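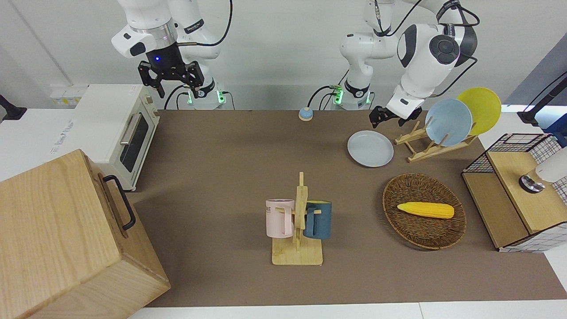 Drying dishes without a tea towel is mostly a matter of patience, and the rest is a matter of stacking. Most people own a rack and treat it as a game of Jenga. A wooden plate rack like the one near the back of the mat will do the job nicely, provided you let it. Stand the plates up, all facing the same way, biggest first, and leave a gap wherever you can bear to. Two plates leaning on each other will stay wet between them until April.

Before you start, shake each thing over the sink. One good flick gets rid of more water than your pride would like to admit. Bowls go in at a slant, never flat on their rims, or you will lift them later and find a small pond.

Rinse in hot water if your hands allow it. Hot plates dry faster, and 60 degrees from the tap is more than enough to make you swear. Glasses go on a folded cloth with one edge propped up on a spoon handle so that air gets in. Cutlery stands handles down, except for sharp knives, which you dry by hand, straight away, while sober.

Wooden racks want a rest too. Once a week, empty yours, scrub the slots with an old toothbrush and leave it on its side by an open window. I oil mine twice a year and forget the second time.

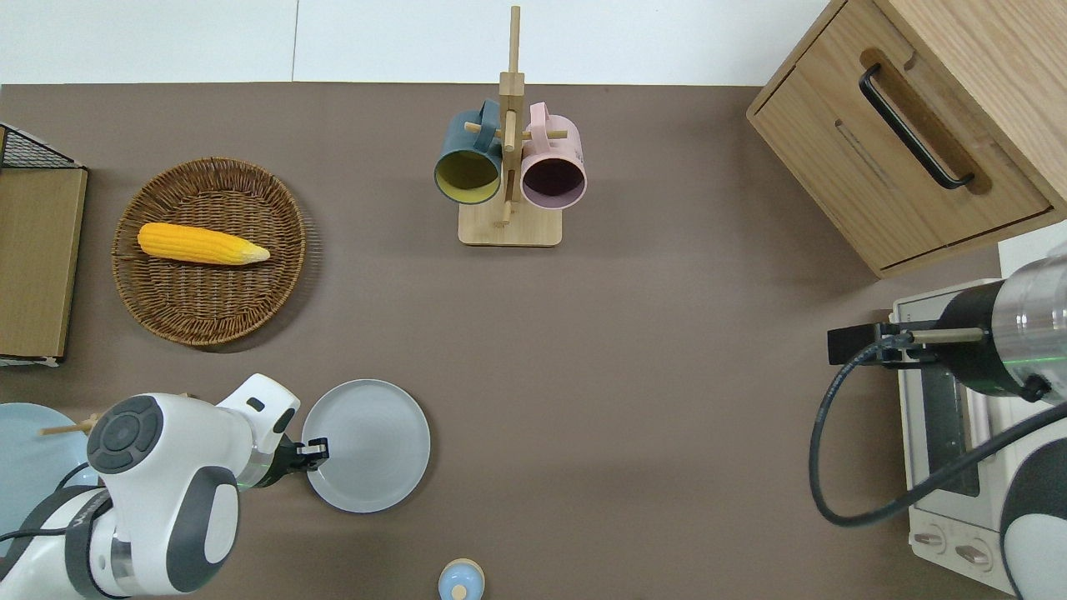

Usa Boonyarit wrote in to say that the oil is a mistake unless you leave it overnight, as hers made seven plates taste faintly of cricket bat. Fair enough. Wipe off the extra and wait until morning before you load it again.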